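FOR IMMEDIATE RELEASE

Prarno Community Gardens opens registration for 2019 plot season and compost program

WALBY, 12 Apr 2019 — Prarno Community Gardens, which manages the allotment site on Kodlow Road, has opened registration for the 2019 growing season. The season covers 139 plots, a revised compost program and a new schedule for water use. Plot assignments will be sent by email in the order that completed forms are received.

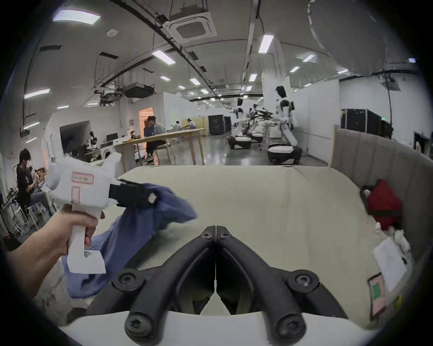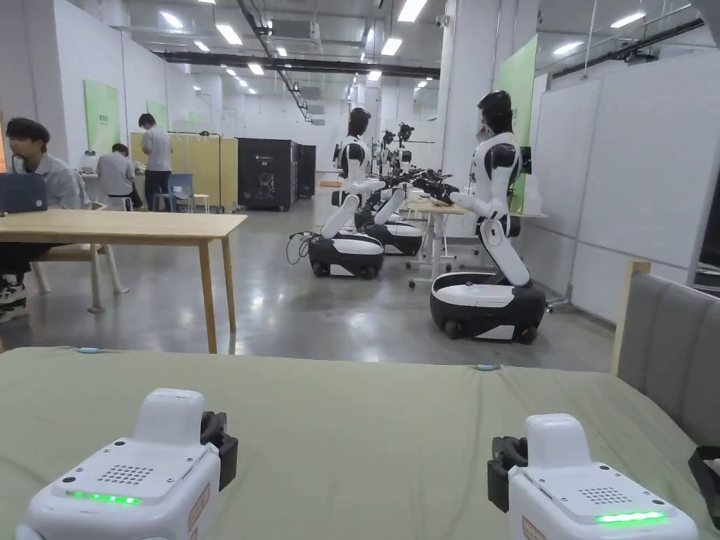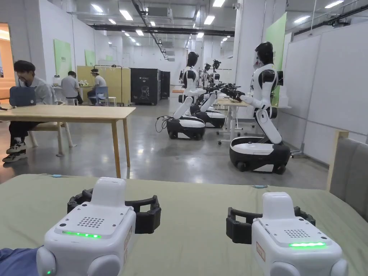 Returning gardeners keep their existing plot if the renewal form and fee are received before the deadline printed on the form. Plots not renewed by that deadline are released to the waiting list. A gardener who wants to move to a different plot should complete both the renewal form and the transfer request. Filing a transfer request alone does not hold the current plot.

Plot sizes and bed condition

Plots are offered as full beds and half beds. Full beds are in the north and east sections. Half beds are in the south section next to the tool shed, and include the raised beds set aside for gardeners who need to work from a seated position. Raised beds are filled with a mix of screened topsoil and leaf compost. In-ground beds are native clay loam amended with compost each fall.

Soil samples were taken from all sections in January. Results show soil pH within the normal range for vegetables in the north and south sections. The east section tested slightly alkaline. Gardeners assigned to the east section should not apply wood ash or lime this season. Elemental sulfur may be applied at the label rate and should be worked into the top few inches of soil. Blueberries and other acid-loving shrubs are not recommended there.

Phosphorus levels were high in all three sections. Gardeners are asked to use a nitrogen-only fertilizer, or a blend with a middle number of zero, unless their own test shows a need.

Compost program

The open compost pile behind the north fence has been closed and replaced by three covered bays. The first bay receives fresh material, the second holds material being turned, and the third holds finished compost for use on the plots. Signs on each bay show its current status. Bays rotate during the season, so gardeners should read the sign on every visit.

Accepted materials are leaves, grass clippings free of herbicide, vegetable trimmings, spent annuals and plain cardboard torn into pieces. Stems thicker than a pencil should be cut short or left in the brush area. The following are not accepted: meat, dairy, pet waste, glossy paper, diseased tomato or squash plants, and any weed that has gone to seed. Bindweed and quackgrass roots must be bagged and taken home — both survive the temperatures reached in the bays.

Finished compost is limited to two wheelbarrow loads per plot per month. Loads may not be saved from one month to the next.

"The old pile never got hot enough to kill weed seed, and we were spreading the problem back onto the beds," said Wahyudi Purba, site coordinator for Prarno Community Gardens. "With covered bays we can control moisture and turn on a fixed schedule. The finished material is screened before anyone uses it."

Water schedule

Water will be turned on after the last hard frost. Gardeners in the north section may use overhead sprinklers in the early morning only. Soaker hoses and drip lines may be used at any hour in all sections, provided that a timer is fitted. Hand watering is not restricted. Hoses must be drained and coiled on the hanger after use, and splitters must be closed at both outlets.

Mulch is required on all plots by early summer. Straw, shredded leaves and untreated wood chips are acceptable. Hay is not, due to seed content. Dyed mulch and rubber mulch are prohibited.

Approved varieties and planting limits

Mint, horseradish and Jerusalem artichoke may be grown in containers only. Trellises must be placed on the north side of the plot and may not shade a neighboring bed. Trees are not permitted. Existing fruit canes along the Sarmiento Street fence are shared, and pruning of these canes is done by site staff after harvest.

Seedlings brought in from outside should be inspected for aphids, whitefly and leaf spot before planting. Gardeners who find clubroot in cabbage, broccoli or related crops should leave the plants in place and report the plot number the same day.

Orientation

All new gardeners attend one orientation session before receiving a gate code. Sessions last almost two hours and cover bed preparation, tool storage, compost bay use and the water schedule. Returning gardeners may attend but are not required to. Sturdy closed shoes are needed for the outdoor portion. Sessions are held rain or shine.

How to register

Registration forms are available at the Prarno office in Walby and at the notice board inside the Kodlow Road gate. Completed forms may be returned in person or by mail. Fees are listed on the form. A reduced fee applies to half beds and to households that qualify under the assistance guidelines printed on the reverse.

About Prarno Community Gardens

Prarno Community Gardens provides growing space, shared tools and basic horticultural instruction to residents of Walby and the surrounding area.

Media contact: Wahyudi Purba, Site Coordinator, Prarno Community Gardens, Walby

###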